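The shopping basket and the flash estimate

Oct 22, 2025

I have a weakness for statistical releases. Other people have wine, or a boat. I have the monthly inflation figures, which come out at an hour when no sensible person is awake, and which I read in bed on my phone with one eye open.

This month's had me properly annoyed by breakfast. The headline rate was up again, the forecasters had all said it would go down, and by nine o'clock the same forecasters were explaining on the radio why it had been bound to go up. I don't mind people being wrong about the future. I am wrong about it most days. What I mind is the speed of the second explanation.

Regular readers (hello, both of you) will know I keep my own price index. It's called the Gatby, after the street where I lived when I started it, and it consists of everything I buy that I can be bothered to write down. Bread, bus fares, socks, the window cleaner, the good coffee, the coffee I buy when I've seen the price of the good coffee. I started it at 1,000 for no better reason than that it looked official. It now stands at 1,465.

That's a lot. It's more than the official index has managed over the same stretch, and I've had many emails telling me why. Most of them come down to the fact that I'm one person with peculiar habits and a statistical office is a building full of people with clipboards. Fair enough. Clothing has hardly moved in the Gatby in years, mainly on account of my hardly buying any. Then two pairs of socks go through the book in one week and suddenly I have a clothing shock.
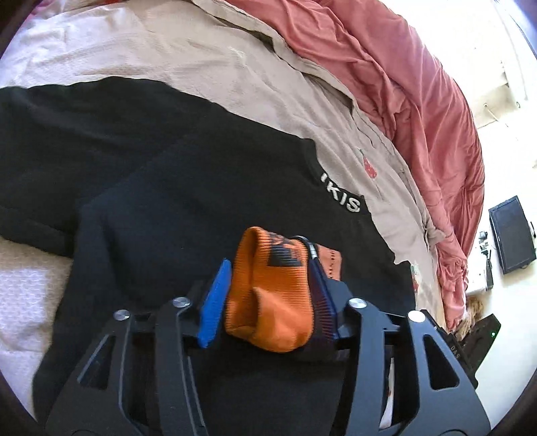 Jurgita Jaunzems wrote in to say that I was making the mistake everyone makes, and that an index of what one household buys tells you about the household. If coffee doubles and you switch to tea, she said, your spending barely moves and you conclude that prices are stable, when what has happened is that you've got poorer and started drinking tea. She also thought I should rebase.

She's right about the tea. I've gone back through the notebook and there are at least two places where I quietly swapped something dear for something cheap and let the index carry on as though nothing had happened. The butter is the worst. I can't defend the butter. If I'd kept buying the same one the Gatby would be higher still, which I'd like noted by the people who say I exaggerate.

I'm not rebasing, though. Rebasing is what you do when you want the number to look smaller.

The bigger question is what the central bank does next, and whether it should care about a single bad month. My view, for what it costs you, is that it should sit still. Energy did most of the damage and energy will probably undo some of it by spring. Food is another matter. Food prices go up like a lift and come down like a cat from a tree. Services are worse, as nobody in the history of hairdressing has ever taken the old price list out of the drawer and put it back on the wall.

The case for doing something is mostly about nerves. If people expect prices to keep rising they ask for more pay, firms put the pay into the prices, and round it goes. I've never been sure how much of this happens outside a textbook. I expect prices to rise all the time. I've asked for more pay exactly once on the strength of it, at Rirnach, and was given a lanyard.

Still, I went and read the household survey, which asks people what they think inflation has been over the past year. The answers are wonderful. The average guess was nearly twice the real figure, and a small, firm group of respondents put it at roughly 90 per cent. I'd like to meet them. I'd like to see their notebooks.

There's a tendency among economists to treat this as a failure of education. I'm less sure. Ask somebody about prices and they think of what they bought this week and what stung. They don't think of televisions, which keep getting cheaper and which you buy every ten years. They think of petrol and cheese. The official basket is a perfectly good answer to a question hardly any shopper is asking.
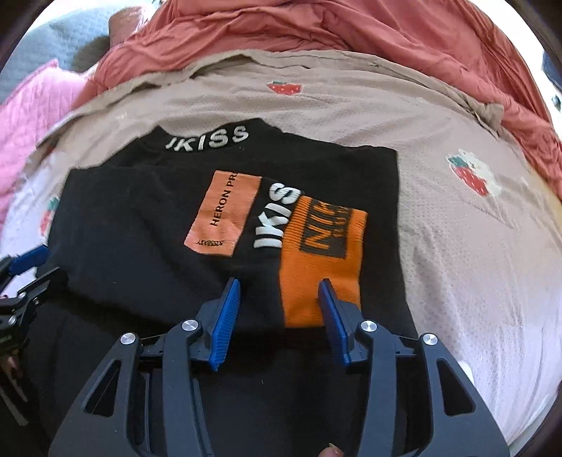 Clothing: four lines in the notebook all year, and one of those was a repair.

Ásdís Grímsdóttir has sent me her own index, by the way, which she calls the Fudeda and refuses to explain. It's at 1,190, it includes swimming, and it shows a fall in September that I frankly don't believe. We've agreed to publish ours side by side in the new year. She wants weights. I've said I'll think about weights, meaning I'll put it off until she stops asking.

The next release is in the middle of November. The forecasters expect a modest decline. I've bought the coffee already, the good one, so whatever it says the Gatby is going up.

Two small corrections to last month's post. I wrote that the producer price figures come out the week after the consumer ones, and they come out the week before. And the bus fare went up in August, not July, so the line for July was wrong and has been put right in the table. The total doesn't change, as I'd also added it up wrongly.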